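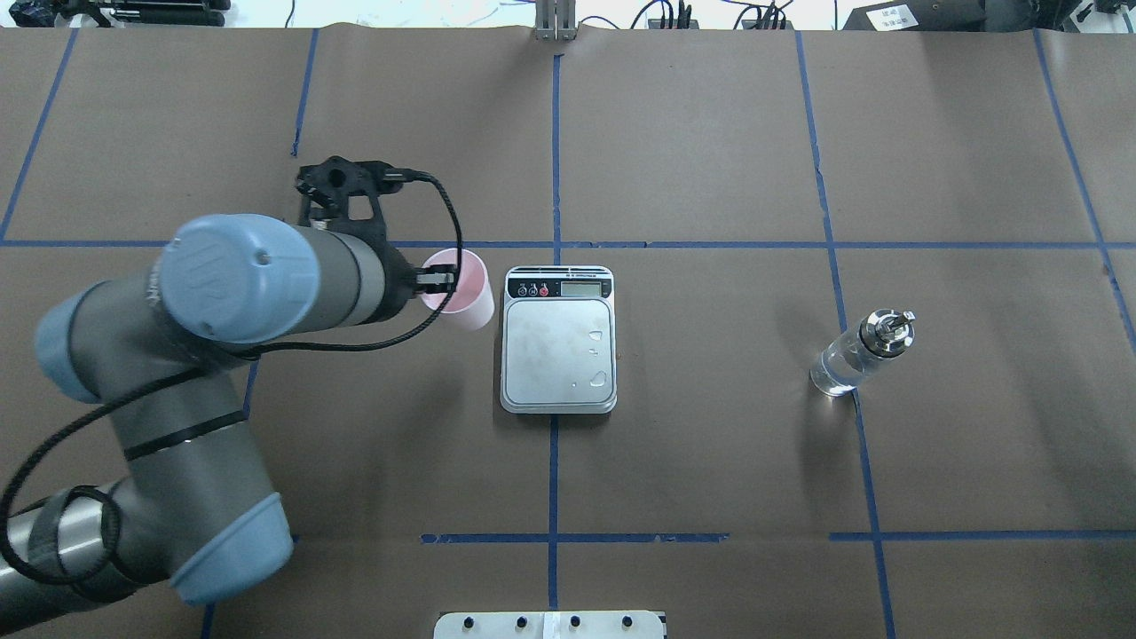
Chez Jutamham, le dosage se partage désormais

Depuis le début du mois de décembre, l'atelier de préparation de Jutamham confie à un bras robotisé une partie des pesées que l'équipe faisait à la main, gobelet après gobelet. Et l'on en parle beaucoup à la pause – avec le sourire, le plus souvent ! « J'avais mal au poignet dès le milieu de la matinée, maintenant je règle, je vérifie, je goûte même mon café chaud », raconte Purificación Manzano, qui travaille ici depuis 19 ans. 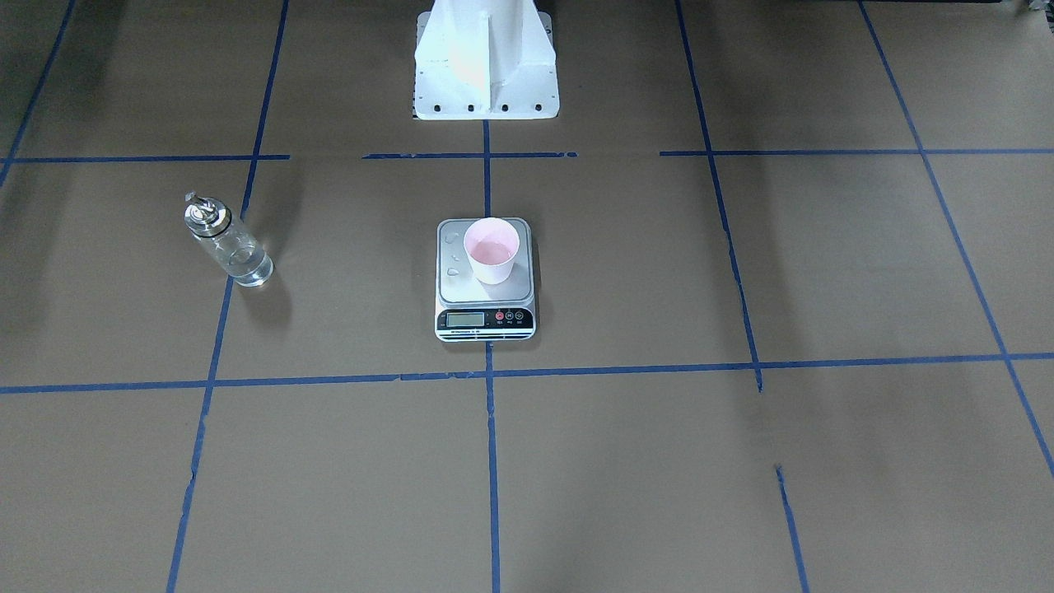
Balance, gobelet rose et flacon de verre sur le plan de travail quadrillé de bleu.

Les 13 personnes de l'atelier gardent leur poste et se relaient pour suivre les essais, après une formation assurée par Villads Østergaard, de la société Gatby. Les horaires du samedi, eux, sont encore en discussion, et chacun est invité à donner son avis d'ici à la fin du mois.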